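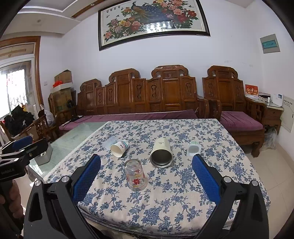 5. Loading the racks

The Norkine countertop dishwasher has an upper rack for drinkware and small bowls and a lower rack for plates, pans and the cutlery basket. Most complaints about cloudy or unwashed items come from loading. Sort drinkware before you open the door. A clear glass with a printed flower, like the one standing upside down on the blue-flowered tablecloth, goes in the upper rack if the maker marks it dishwasher safe. A metal tumbler can go in the same rack unless its label says hand wash only. Paper cups do not go in the machine at all, as the pulp blocks the filter.

5.1 Upper rack

1. Pull the rack out until it stops. Do not lift it past the stop.
2. Place glasses and cups with the opening facing down, between the tines and not over them.
3. Leave a finger's width between glasses.
4. Put lightweight plastic cups under the fold-down clip. A loose cup can flip over and fill with dirty water.
5. Turn the upper spray arm by hand. It must make a full turn without touching anything.

Note: The rack has two height settings. The low setting takes tall glasses. To change it, empty the rack, press both side levers and let it down evenly.

5.2 Lower rack

1. Scrape off bones, seeds and labels. Rinsing is not needed if you run the machine the same day.
2. Stand plates on edge, all facing the center.
3. Place pans at the back, face down.
4. Put knives in the cutlery basket with the blades pointing down. Forks and spoons may go either way, but mix them so they do not nest.

Caution: Do not block the detergent cup on the door. A tall tray at the front of the lower rack will stop it from opening.

5.3 Items to keep out

Cast iron, wooden spoons, crystal, hand-painted china and anything repaired with glue. Aluminum will turn gray. Plastic that is not marked dishwasher safe may warp, even in the upper rack.

5.4 Before starting

Check that the filter is seated and locked (see section 4). Add detergent, close the cup until it clicks, then close the door. For drinkware only, select Glass. For mixed loads select Normal. The Heavy program should not be used with printed glasses, which can fade over time.

Caution: Wait until the end signal before opening the door. Steam can burn. Unload the lower rack first so that water from the upper rack does not drip on dry plates.

If glasses still come out cloudy, set the water softener one step higher and run 6 loads before changing it again. Softener settings are listed in section 6.

Revised 28 December 2021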